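4. Activating a Dolcombe Season Wristband

Wristbands are issued inactive. Activation must be completed at a gate reader on the holder's first visit.

4.1 At the gate

1. Open the guest record by scanning the booking slip.
2. Check the holder's name and age band against the slip.
3. Fit the wristband. Leave a gap of 2 fingers.
4. Hold the band flat against the reader for 3 seconds. The light turns green.
5. Press Confirm. The band is valid from that moment until the park closes for the winter.

Note: Bands for under-8s must be linked to an adult band before step 5. The link cannot be added at the gate afterwards. Send the family to Guest Services at the Pledstead entrance.

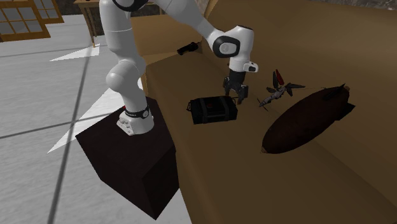 4.2 Siting a portable reader

Portable readers are used at the Andovau gate from March, when the fixed lanes are being serviced. Each unit is supplied with a bracket and a 2 m lead. Bolt the bracket to a level, solid block standing directly on the floor. Do not stand the reader on a folding table or on stacked crates. Keep the lead clear of the guest lane.

Caution: Switch the reader off before moving it. Records not yet sent are lost if the lead is pulled out.

4.3 Storage limit

A portable reader holds 800 activations. Upload at 2 p.m. and again at close. If the light flashes amber 3 times, stop activating and upload at once. Faults are reported to Bit-na Yang, Gate Systems.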